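Why I Want to See the Ranking

My apartment search last May took 21 days and ended with me signing for a place I had scrolled past twice. I mention this because the app I was using, Floltel, had decided on day one that I wasn't the kind of person who would want it. It sat on page six of my results. My friend Macarena Aguirre, typing the same neighborhood and the same price range into the same app on the couch next to me, had it third from the top.

We held our phones side by side and laughed, and then we stopped laughing and started scrolling. Same filters. Same minute. Her first screen had the sunny corner units and mine had basements. I make a bit more than she does, so it wasn't that, or at least it wasn't that in the way you'd guess. Maybe it was my old zip code. Maybe it was my phone, which is ancient. Maybe it was that I tend to look at listings at one in the morning, like a raccoon. I don't know, and that's what this whole column is going to be about: I don't know, and I have no way of finding out.

I did ask. I wrote to Floltel's support address and got a very pleasant reply telling me that results are "personalized to help you find your perfect home faster." I wrote back asking which facts about me went into the personalizing. The second reply was the first reply again, with a different name at the bottom.

Now, I'm no programmer. I teach adult education classes, mostly reading and bookkeeping, and until this spring my opinions about algorithms were the opinions of anyone who has ever been shown ads for a toaster for a month after buying a toaster. But once you've seen two phones disagree like that you start seeing it all over the place, and I've gotten to be kind of a bore about it at dinner.

Take my own workplace. We use a course platform called Lernamus, and it suggests the next class to our students when they finish one. Fine, good, I like a suggestion! Then one of my bookkeeping students, Purificación Palacios, who ran the accounts of a bakery for most of her adult life and only came to us to learn the software, finished the intro unit with a perfect score and was recommended Basic Numbers. Adding and subtracting. The woman can do payroll in her head. She took it as an insult to her, personally, and I couldn't tell her it wasn't one, because I had no idea how the thing had gotten there. I went looking through the settings and found a page that said recommendations are based on "learner profile and engagement." There was no way to open the profile. There was a little gear icon, and when you clicked it, it let you change the color of the menu.

I overrode it by hand and put her in the advanced class. That took me thirty seconds. But she had to be mad enough to come tell me, and I had to be in the room, and I wonder about the ones who got the same suggestion, figured the computer must know something, and signed up for it.

That, to me, is the real cost of a hidden ranking. When a person steers you wrong, you can usually see them doing it. You can say, hang on, why are you showing me the basements? A real estate agent who kept walking you past the nice buildings would have to come up with something. He might lie, but you'd get to watch his face while he did it, and you could go compare notes with your friend and catch him out. With the app there's no face, and unless you happen to be on the couch with Macarena you don't even know there was another list.

So here is what I'd like. I'd like any company that sorts the things people need – housing, jobs, classes, loans, medical appointments – to have to show you a plain page, in everyday words, saying what it knows about you and which of those facts moved things up or down. I don't need the secret recipe. I don't want to read code, I'd fall asleep. I want something like the label on a can of soup. Nobody's grandmother can run a soup factory off the label, and she can still find out about the salt.

And I'd like a button that turns it off. Sort by price, sort by date, sort alphabetically for all I care, but give me one list that is the same for me as for everybody else, and put the button where a tired person can find it.

When I go on about this, the first objection I get is from my brother-in-law, Gonzalo Ibarra, who sells software and is a smart man, and it goes like this: people would game it. If you tell everyone that landlords who answer quickly get ranked higher, then landlords will answer quickly. To which I say, wonderful? I'd love a landlord who answers quickly! But okay, I know what he means. There are spammers and crooks out there and some of the recipe is there to keep them out. I'll give him that part. Keep the crook-catching to yourselves. What I'm asking about is the part that is looking at me, the renter, and I'm not gaming anything, I'm trying to find a place with a window.

His second objection is that nobody reads those pages. He's right, most people won't. Most people don't read the inspection notice on the wall of a restaurant either, and the kitchen is cleaner for it being up there. It only takes a few nosy people. I'm volunteering to be one of them.

His third one, which he saved for dessert, is that the companies themselves don't fully know why a given result comes out on top. He offered this as a reason to leave them alone. I've been chewing on it ever since and I can't get it to go down. If I told my director I'd graded a stack of exams by a method I couldn't explain, and that the method was working great, she'd take the exams away from me, and she'd be right.

To be fair, I've also seen it done decently. Our county library switched its catalog last year, and the search page now has a line of small gray type under the results that says what order they're in and lets you change it. It says "most borrowed this year," or it says "newest first," and that's what you get. Sota Hirano at the reference desk told me people hardly ever change it. He also told me he gets fewer complaints now, which makes sense to me. It's very hard to be suspicious of a list that tells you what it is.

Then there are the people doing the poking from outside. A small group here in town, meeting over a hardware store called Bosier, got 150 neighbors to run the same apartment searches on their own phones at the same hour and send in the screenshots. I was one of them, after my couch experience. They ended up with 205 searches that were clean enough to compare. The write-up is careful, almost annoyingly careful, and it won't say anyone was discriminated against, because screenshots can't show that. What it does say is that people standing in the same room, asking for the same thing, were regularly shown different first screens, and that the company declined to say why. The author, Jozefína Vávra, spent her evenings lining up pictures of listings in a spreadsheet. I think about that a lot. All those hours, to learn something Floltel could have put on one page.

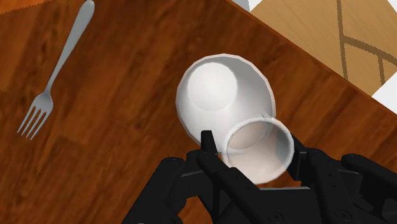 Shouldn't we just leave this to the outside groups, if they're so good at it?

They can only work as long as the companies put up with them, and plenty of companies have terms of service that forbid exactly this kind of checking. The Bosier bunch had to get real people to do real searches by hand, when a simple program could have done it overnight, purely to stay on the right side of a user agreement none of us remembers clicking on. A company can change its app on a whim and the whole project has to start over. I love what they did and I'll help again if they ask me. But I don't want the only check on where people get to live to depend on whether Jozefína has a free evening.

I do have a practical suggestion in the meantime, and it costs nothing. Compare. Next time you're looking for anything that matters, get a friend or your mom or the guy at the next desk to run the same search, and put the two phones down on the table. If they match, great. If they don't, write to the company and ask what it knows about you, and when you get the pleasant non-answer, forward it to whoever represents you at the state house. I sent mine to our representative, Iglesias, whose office wrote back that they'd had a few like it and would like to see more. So send more! A staffer with a fat folder is a beautiful thing.

I like my apartment, by the way. It has a corner window and a radiator that clanks, and it's 3 blocks from the bus. The woman downstairs found hers on the same app and says it came up first. I've asked if I can borrow her phone the next time I move.

September 2018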